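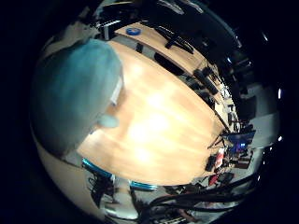 Dehua Xue wrote back the same evening to say that he'd read the whole list twice, that he agreed with nearly every line of it, and that he would bet me a lunch I couldn't recite it standing at the bench with my hands full. There were 21 rules on that list. I lost the lunch, and I got as far as rule eight.

(Let that sit a second. Then say hello properly, thank the organizers, thank people for coming to the slot right after lunch.)

So good afternoon, and thank you for having me. I've been asked to talk about rules of good practice for small robot benches, the kind where a person and an arm share a table all day long, and I want to say right at the start that I'm very fond of rules. I like writing them, I like arguing over the wording, I like a nice clean laminated sheet. What I've had to learn at Trurnuvari over the last few years is how to write fewer of them and look at them more often, and that's mostly what I'd like to share with you.

A word on what we do, for those who haven't visited us in Trarivport. We teach arms to handle ordinary objects on ordinary tables. We have 4 benches running most days. Our main setup is called Ambrosio (there's a story, ask me at the coffee break) and it has soft fingers and a small wide-angle camera down at the wrist. Everything I say today comes out of work on that kind of setup. If you run big arms behind a fence you have a different set of worries and a different set of standards, and please don't take anything from me as a replacement for them. Please do your own risk assessment, for your own arm, with the thing you have actually put on the end of it.

That last bit matters more than people expect, so slow down here. When people buy an arm that's sold as safe to work beside, they tend to carry that word "safe" over to the whole bench. The arm may well be gentle. Then somebody bolts on a gripper, and the gripper holds a screwdriver, and now you have a gentle arm pointing a screwdriver. The assessment has to cover the arm, the gripper, the thing in the gripper, and the place where it all happens, including the edges of that place.

Part one: the table.

Our first rule now reads, in full: "The table is part of the robot." Rongrong Lü came up with that wording and I've never managed to improve it, although I did try, and she was very patient with me.

In practice it means that whoever starts the session owns the tabletop until they hand it over. If a thing is on the table, it's in the session on purpose. Mugs, phones, the little bag of screws from this morning, all of that goes somewhere else. We used to have three separate rules about drinks, tools and personal items, and people would get into the most wonderful debates about whether a tape measure was a tool or a personal item. One rule covers it.

It also means the neighboring table counts, if the camera can see it. A wide-angle lens takes in a great deal more than the bit of wood you care about - chairs, screens, the next table over, the floor, the ceiling. So before recording we ask two things. Is there anything in view that shouldn't be recorded, such as a screen with somebody's mail on it? And does everyone who works in view know that the camera is running? We keep a sign-up sheet by the door for the second one. Anyone who sits in that area reads it once and signs it, and visitors are told out loud before they walk in. I do think saying it out loud is kinder than pointing at a sign.

(If someone asks about blurring faces afterward: yes, we do it, but I'd still ask first. Don't get drawn into the software here, there's a whole session on it tomorrow.)

Glare goes under this part too. You can see a good big patch of it on the slide, right in the middle of the tabletop. For a long time we treated light as a matter of taste. Some people liked the blinds up and some people liked them down, and we all got along. Then we started to compare sessions and found we had no idea which were which. The rule we have now doesn't tell anybody to get rid of glare, since the places these machines may end up working in will be full of shiny tables and overhead lamps. It only says to write down the lighting when you begin and write it down again if you change it. One line in the log. Takes no time at all.

Part two: the cables.

Cables were my rule, and I'm a bit of a bore on the subject, so bear with me. Have a look at the bottom of the picture. Thick black ones looping along under the table, and thinner ones hanging over on the left. I would guess that most of you have something like it at home, in the lab I mean, and possibly at home as well.

The old version of our rule said "Cables must be tidy." Dehua crossed it out and wrote next to it: tidy according to whom? He was quite right. I think a cable is tidy when I know where it goes. Rongrong thinks a cable is tidy when she can't see it. You can't check a rule like that, and if you can't check it, then the only thing it does is make people feel vaguely guilty.

So we wrote down what we were really worried about. We were worried about a foot catching a loop, about the arm reaching its far corner and pulling something tight, and about someone unplugging the wrong thing in a hurry. Each of those can be checked:

Walk the floor side of the bench before power-on. No loop where a foot goes.

Move the arm slowly to the far corners of its workspace, with nothing in the gripper, and watch the cables while it moves. Watch the cables, please, because everyone watches the arm.

Label both ends. Both! I've met so many cables with one lovely label.

And under all of that, the stop button has to be within reach of the person who is standing closest to the arm, at all times, with nothing hung on it, leaned against it or stacked in front of it. We test it at the start of each day, by pressing it. I know that sounds too simple to put in a talk. I've asked the question in a lot of rooms, and when I ask who pressed theirs this morning, I get a lot of people suddenly studying their shoes.

(Ask the room. Wait. Be nice about it.)

Part three: the fingers.

Soft fingers have made us all more relaxed, and mostly that's a good thing. They're forgiving with objects and forgiving with knuckles. But a soft finger still has a hard motor somewhere behind it, and two soft fingers closing make a pinch point just like any other two fingers closing. Our rule is that hands come out of the workspace before the arm is enabled, and if you have to reach in, you say so and you wait for an answer. "Reaching in." "Go ahead." Two people, two lines. If you're alone you pause the arm, full stop.

New starters find the talking a bit silly for the first week. By July last year we had a summer student who said "reaching in" at the refrigerator, and I was very proud.

The fingertips themselves get looked at when the session opens and when it closes. We look for tears, for anything stuck to the pad, for a pad that has shifted in its seat. If a pad gets swapped, that goes in the log, with the time. A changed fingertip is a changed robot as far as the recordings are concerned, and for us it's a changed robot as far as the assessment is concerned too, if the new one is a different shape or a different stiffness.

Part four: writing it down, and stopping.

We went back through our logs before the last rewrite, all 3420 sessions, and I say "we" but it was largely Rongrong with a great deal of tea. She wanted to know which rules people were leaving notes about. A few of them came up all the time. A good many had never been mentioned by anyone, in any session, not even to complain. Some of those were still worth keeping, the stop button being the obvious one, and I'd warn you against throwing out a rule simply for being quiet. But others had been put in after one bad day with one old gripper that we no longer own, and they could go.

What's left fits on one side of a sheet, in type I can read without my glasses. Every rule has a name next to it, and that's the person you go to if you think the rule is wrong. It doesn't mean that person polices it. It means they'll listen to you and either change it or explain it, and we give them a week to do so. I think this has done more for us than any of the wording has. People will put up with a fair bit of fuss if they know who to grumble to.

And the last one on the sheet is the one about stopping. Anybody can stop a session. The newest person can stop it, a visitor can stop it, somebody walking through with a sandwich can stop it. No reason is needed at the time and the session lead says thank you. We do talk afterward, but the thank-you comes first, and I've had to practice that myself, as I'm not always at my most gracious with a good run going.

(Time check. If running over, skip the next paragraph and go to questions.)

A small thing on borrowing. Several groups have asked for our sheet, and you're very welcome to it, but I'd ask you to cross out our names and put your own in before it goes on a wall. If there's a rule that no one at your place wants their name beside, have a conversation about that one over lunch. Dehua still has one coming from me, by the way - I owe him the lunch, and he keeps choosing more expensive places.

I'll take questions now. Copies of the sheet are on the chair by the door, and I'd love to hear what's on yours.

Last updated: 13 April 2018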